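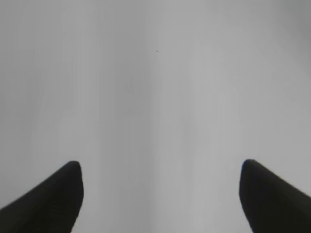

Figure 1. Pale gray surface at close range, with a faint vertical shadow line and one small dark speck.

Does Gray Look Clean? A Report on Pale Surfaces in Shared Rooms
Term project, Besnard Hall design and materials group

This site uses cookies to remember your reading preferences. By continuing you accept our cookie notice. OK

1. Why we picked this

Pelness, the company that supplied the finish guide for our building, says in its booklet that light gray is "the forgiving color." Our instructor repeated it in the first lecture and so did two of the readings. We wanted to know what it forgives. None of the three sources gave a test, and the booklet is also trying to sell the finish.

The claim has two parts that tend to get mashed together. One is that dirt is harder to see on a pale gray surface. The other is that the surface looks even and calm across a room. We ended up doubting the second part more than the first.

2. What we did

We looked at pale gray surfaces in the study rooms on the Uken corridor, first from the doorway and then from very close. We wrote down marks, shadows and changes in tone. Each of us kept separate notes and compared them only at the end, so that one person's "smudge" would not become everybody's smudge.

The budget was 14 dollars and most of it went on a notebook and a desk lamp bulb. We had a second bulb rated at 4000 kelvin and one at 2000, and swapped them to see if the color of the light changed our answers. It changed them a lot, which should worry anyone who picks a finish from a printed card.

3. What we found

Up close, an even gray is not very even. In Figure 1 the surface is smooth and matte, yet the tone drifts from side to side in wide, soft bands. There is a brighter band toward the right and a darker patch in the top right corner. We would not call any of this dirt. A person asked to match the color would still give a different answer depending on where they looked.

The faint line near the middle gave us the most trouble. Two of us had it down as a seam and one as a shadow. From the figure alone we can't settle it, and we left it in the notes as "line, soft, cause unknown." A report that calls every soft line a joint is guessing.

Then there is the speck. It is tiny, and it is the first thing most of our classmates pointed to when we showed them the figure. So much for forgiving. With no pattern around it, one dot has nowhere to hide. The patterned Dirkach samples in the materials library, product number 3342, did far better on this point, although half the group thought they were ugly.

4. Problems with our own work

We had no meter, so "brighter" and "darker" mean brighter and darker to us. A close view also leaves out the room, and people live with the room. We did not test cleaning at all — the booklet's strongest claim may be the one we never touched.

We also went in wanting to catch the booklet out. That probably shows.

5. Where this leaves the claim

We think pale gray hides a slow change in tone fairly well from the doorway and hides a single mark badly from anywhere near. If the group repeats this in May, we would use one lamp in one position, and mark the spot on the floor where the viewer stands.

Last updated: February 29, 2020

Comments (3)

I would have liked a white surface next to the gray one. How do you know the speck wouldn't stand out less on white?

My vote is shadow for the line. Seams usually have a harder edge than that, at least the ones I've had to paint over.

Section 4 should come before section 3. Otherwise good, and I agree about the 3342 being ugly.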